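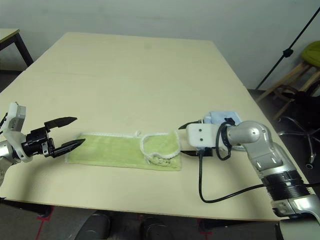
**Figure 4.1** Two arms at a green towel during a folding task. The right-hand part of the towel is folded over.

# Chapter 4: Showing the Task

In Chapter 3 we wrote down what a robot should do as a list of positions and moved the arm from one to the next. That works well when the object is always the same shape and always in the same place. A metal bracket in a fixture can be picked up this way for years without anyone touching the program.

A towel can't. It never lies the same way twice, it changes shape as soon as it is lifted, and the edge you want to grip may be underneath something else. Writing a list of positions for every way a towel can lie is not practical. Most people, though, can fold one without thinking about it, and the methods in this chapter make use of that. A person does the task through the robot, the robot's movements are recorded together with what its cameras saw, and a control program is later trained on those recordings.

One complete recording of a task, from the starting position to the end, is called a **demonstration** or an **episode**. This book uses both words and they mean the same thing. A set of episodes of one task is a **demonstration set**.

## What you will learn

By the end of the chapter you should be able to:

- explain the difference between hand guiding and remote control, and choose between them for a given task
- set up a leader and follower pair and check it for delay
- write a task sheet that two operators would follow in the same way
- decide which episodes to keep and which to throw away
- store episodes so that someone else can use them

You will need the joint angle notation from Chapter 2. You don't need anything from the optional sections of Chapter 3.

## 4.1 Two ways of showing

In **hand guiding**, the operator takes hold of the arm itself and moves it. The motors are set so that they hold up the arm's own weight but don't resist the operator. It needs no extra equipment and beginners pick it up quickly. It has two drawbacks. The operator's hands and arms get into the camera pictures, and they won't be there when the robot works alone. It is also hard to guide two arms at once if each of them has a gripper that must be opened and closed.

In **remote control**, also called teleoperation, the operator moves something else and the robot copies it. The something else may be a hand controller, a glove, or a second arm with the same joints as the first. When it is a second arm, the one in the operator's hand is the **leader** and the one doing the work is the **follower**. The operator can stand well back, and can drive two followers at the same time, one with each hand.

Folding cloth is nearly always shown by remote control, with two arms. Look again at Figure 4.1. The left gripper is open just above one end of the towel, and the fingers of the right gripper reach towards the edge of the folded flap. One arm alone could make a fold of this kind, but it would have trouble keeping the rest of the cloth still while it did so. The left gripper also carries a small camera on a bracket. A camera in this position moves with the fingers and shows the cloth near them, which a camera fixed higher up may lose sight of when the arm gets in the way.

The price of remote control is feel. When you fold a towel by hand you know at once whether you have picked up one layer or two. Through a simple leader arm you know only what you can see. New operators often close the gripper on nothing, lift, and have to go back. Section 4.4 deals with what to do with those episodes, and the answer is not always to delete them.

## 4.2 The running example

We will follow one project through the chapter. Natix is a small firm that supplies folded linen to guest houses, and it wanted a two-armed station that could fold hand towels. The recording software was a program called Lenen, and the station itself was known in the workshop as Skatura. We use the same names so that the file listings later on make sense.

Recording began in July. The plan called for 2,000 episodes. The operators recorded 2,131, and 1,207 of these were kept for the first training run. Readers are often surprised by how many were left out. Some had a camera that had stopped sending pictures. Others were complete and tidy but had been folded in a different order from the task sheet, because the sheet said "fold the towel in half" and didn't say which end to start from.

That second fault was the costly one. A program trained on both orders tended to begin one fold, stop partway and drift towards the other. The task sheet was rewritten so that the first fold always went from right to left - a change of one line - and the order stayed the same from then on.

## 4.3 Before you record

Do the following at the start of every session, even if the last one ended an hour ago.

1. Clear people's hands and loose sleeves from the reach of both arms.
2. Move each leader joint through its range and watch that the follower joint goes the same way.
3. Open and close both grippers fully.
4. Look at the picture from every camera, including those on the wrists.
5. Follow the gripper cables by eye with the arms stretched out and again with them folded in. A cable must not pull tight or lie where the fingers will close.
6. Record 10 seconds with the arms still, then play it back.

Step 6 seems too simple to bother with, but it catches more faults than the other five. If the played-back joint angles wander while the arms were still, stop and calibrate again as described in Section 2.6.

### Exercise 4.1

Write a task sheet for folding a hand towel into quarters. Give it to two people who haven't read this chapter and ask each of them to fold five towels by hand while you watch. Note every point at which they do something different from each other, then revise the sheet and repeat the test with two new people. Keep both versions of the sheet, as you will need them for Exercise 4.5.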